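The Floor Is Where It All Ends Up

I have been thinking about toy bricks more than a grown adult should. It started on Sat 13 April, when I went to a toy swap in Dendunwood to drop off a box of jigsaws and came home with a tub of bricks so heavy I had to stop twice on the walk to the car. Twelve dollars! The woman at the table threw in the tub for free and looked very pleased to see the back of it.

I told myself they were for visiting nieces and nephews. Reader, I had the lid off before I'd taken my coat off.

If you haven't tipped a big tub of bricks onto a bare floor lately, the sound is the first thing that gets you. Carpet swallows it. Wood doesn't. It's a great clattering rush, and then a few stragglers roll off and go ticking away toward the skirting, and you've got a whole afternoon spread out in front of you. I grew up with brown carpet, the deep kind, and we lost bricks in it like coins in a couch. My mother found them with her feet. So did my father, louder.

Hardwood is the better building surface by a mile. You can spin a brick on it, you can slide a half-finished house across the room to show somebody, and if you're sorting you can push whole drifts of color around with the side of your hand. I like a pale floor best of all, maple or something close to it, because a red brick shows up on it from the doorway.
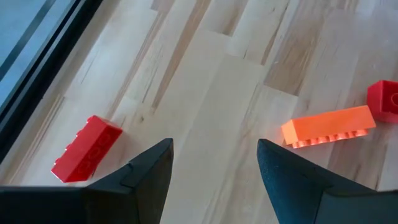

Gray bricks are another story, and so are the little clear ones, which I'm convinced are made by people who hate ankles. My rule now is that anything clear goes straight into a jam jar. I broke the rule once, in the first week, and limped until the weekend.

The tub turned out to be mixed. Most of it was the ordinary stuff, but there was a good layer of Heradden bricks from the old farm sets, which I remember from the school holidays and hadn't seen in years. They're a touch tighter than the others and you need a thumbnail to get them apart. There were also wheels with no axles, a door with no house, and one very chewed tree.

I decided to count everything, which my husband says is the moment he started to worry. It took me an evening and a pot of tea, and the answer was 847, tree included. Then I had to decide how to sort them, and here's where I found out that brick people have opinions. I'd asked in passing at Gistetholm, the secondhand toy store I stop in at whenever I'm up that way, and got a half-hour talk across the counter. Sort by shape, I was told, never by color. Your eye can pick a red one out of a heap of mixed long ones in a second, but try finding one small flat piece in a bin where everything is red.

I went home and sorted by color anyway, because it looks so nice. Two weeks later I tipped it all out and did it by shape. They were right, it's annoying.

For storage I'd been using the original tub, but digging in a deep tub is hopeless – everything small sinks. I bought a stack of shallow Pintér trays, the ones with the lip you can get your fingers under, and they slide in under the sideboard. A bedsheet works too, if you don't want to spend anything. Spread it out, build on it, pull up the corners when dinner's ready. My grandmother did that with buttons.

There's always a brick or two left behind, though. I sweep in that room now with a sort of suspicion, going slowly along the bottom of the door to the yard where things like to collect, and I've stopped using the vacuum in there after one terrible rattle.

The nieces and nephews did come, by the way. They built for 30 minutes, made a parking garage for the chewed tree, and went outside to throw a ball. I stayed on the floor and finished the roof.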